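3.2 Layout of the kitting table

The second part of our study concerns the small-parts table, where the components for one unit are brought together before assembly. In the earlier work of Toft and Holst the parts were kept in cardboard boxes on a shelf behind the worker, and a kit was collected in a paper bag. This was cheap, but small parts were easily forgotten at the bottom of the bag, and the mistake was found only when the unit was half built. We therefore wished to have a layout in which both the stock and the kit stay open to the eye during the whole work.

The table is white and has four yellow bins, two on each side. Between them stands a steel tray, and the kit is gathered in this tray. We tried first with the tray in front of the bins, as in the Roltby layout, but the distance from the far bins became too long. With the tray in the middle, no bin is more than one short reach away. Figure 4 gives the arrangement with the tray empty. 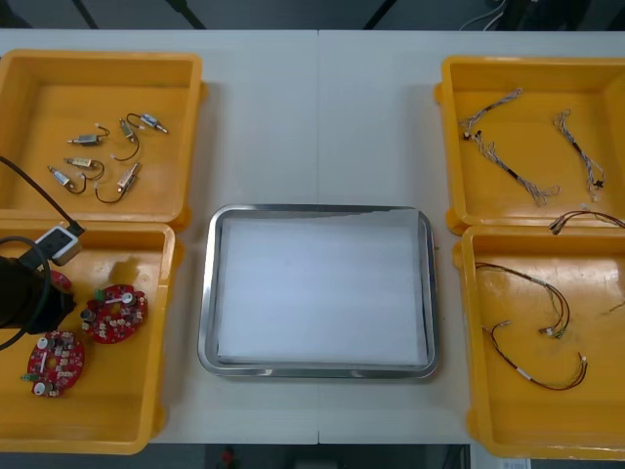

Figure 4. The kitting table with the tray empty except for its paper. Left side: solenoids in the upper bin, red round circuit boards in the lower bin.

The bottom of the tray is covered with a sheet of white paper. The paper was proposed by Pauline Wainwright, who had used the same method when sorting watch parts. It has two purposes. The first is that a dark wire or a small metal body is much easier to see on white paper than on polished steel. The second is that the board does not slide so easily when the tray is carried to the next table. We do not fasten the paper, and a new sheet is put in when the old one has become dirty or has begun to curl.

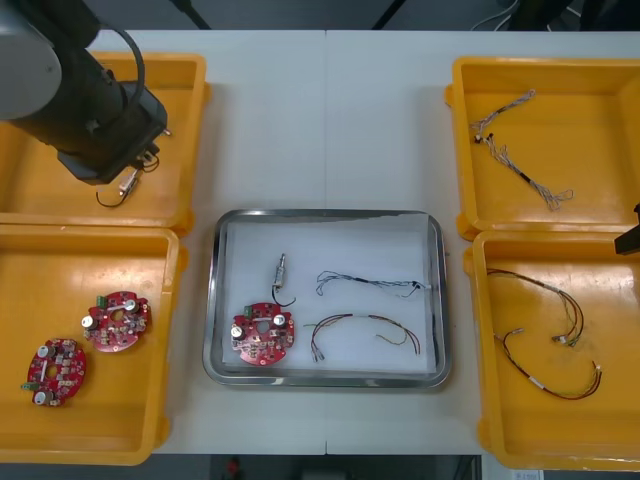
The solenoids gave us more trouble than we had expected. Each has thin wires, and when many of them are stored together the wires catch each other, so that two pieces are lifted when only one is wanted. In the first trial, in October, the upper bin was filled to the rim, and Ívar Zoëga noted that the untangling took longer than all the other work with the kit. After this we decided to put only a few pieces in the bin and to spread them over its floor. The rest of the stock is kept in a closed drawer under the table. The bin must be filled more often, but in our opinion this is a small price.

For the circuit boards the question was a different one. They have no loose wires, but their components stand up from the surface, and for this reason we do not allow the boards to be stacked. They are laid flat beside each other with the components upwards. We did not try to give all the boards the same direction in the bin. The outline of the board is uneven, and it can be turned to its right position later, when it is taken out of the tray. 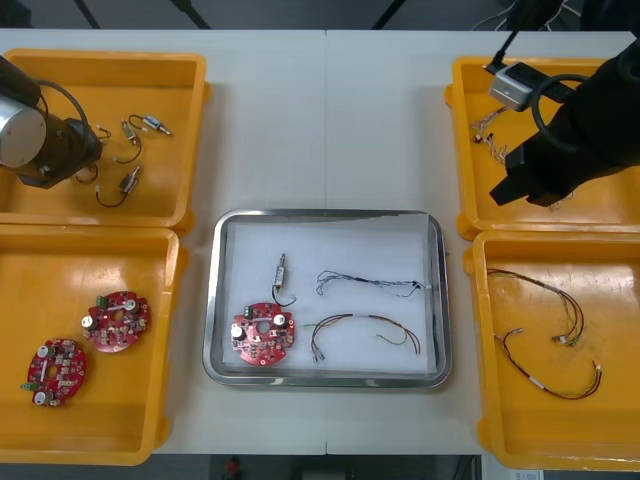 Figure 5. The same table with four items on the paper in the tray. Two circuit boards lie in the lower left bin.

The layout was fixed in its present form on 11/2/22 and has not been changed after that date. In total 1,322 kits were collected with it, and 765 of these were checked a second time by Vilhjálmur Hafþórsson, who did not know which kits came from the old layout and which from the new. The results of this check are given in Section 4. The remaining kits were sent directly to assembly and are used only for the time measurements.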